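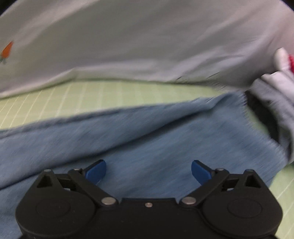
Light grey cloth with a small carrot print, held up by a gloved hand.

Tikeck Clothing Reuse, progress report, Dec 7, 2024

Since August we received 1,038 kilos of used clothes from households in Brukent and Trarkska. Most of it was in good condition and is already given to families. The part for children goes out fastest, and we are often short of the bigger sizes.

The 2 collection points are open as planned. The rent in Trarkska went up, so we moved 24 euros from the transport line. We ask for your approval of this change. Before Ramadan we would like to make one extra distribution, and the budget for it will follow.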